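Kitchen Arm: notes for the workshop evening

Welcome everyone, thank Abbasi for the room and for the folding chairs. Say who I am (Hortensia Cabral, retired bookkeeper, 34 years of other people's receipts) and that I'm happy to be interrupted at any point, because I always lose my place anyway!

Start with the money, as that's what people ask me at the coffee table. The whole build came to $2,735 and I kept every slip. The arm was second-hand and took the biggest bite. The mount came out of the scrap bin at Aklow, and the controller software is Grukley, which a very patient young man there helped me install over the phone one long evening in September.

Then the pitcher. Tell them why I picked pouring as the first real job: I wanted something I do every day without thinking, and my goodness, you find out how much thinking your hand was doing. We grab from the top, one finger inside the opening and one outside, and keep only a little water in it while we practice.
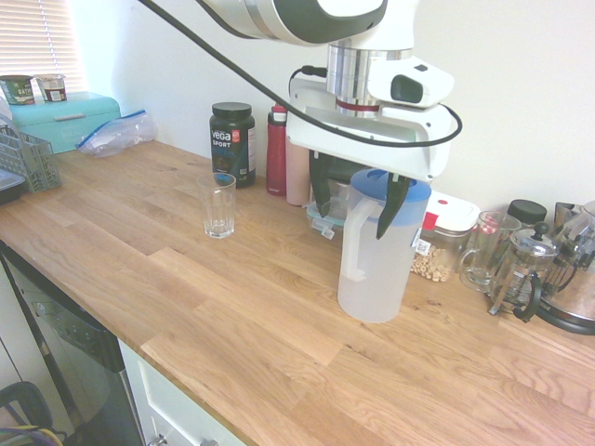 Slow down for this part, people like the failures. In the first batch I ran 69 tries and got a decent pour in 20 of them. Most of the bad ones came down to the grip slipping when the pitcher tipped, so we closed the fingers harder, and then of course the wall bowed in and the wrist camera lost track of the rim. (Pause here, let Dad's old mop get its mention.)

What helped was going slower at the start of the tilt, and giving the camera a second look at the rim before lifting. Show the two settings I changed, they're on the handout, second page.

Safety: stop button within reach, power strip well away from the water, sleeves rolled up. Say it twice.

If there's time, talk about the cupboard door, which I haven't cracked yet. Ask whether anyone has a spare torque sensor they'd lend me through the winter. Handouts are by the door, and I'll stay until they turn the lights off.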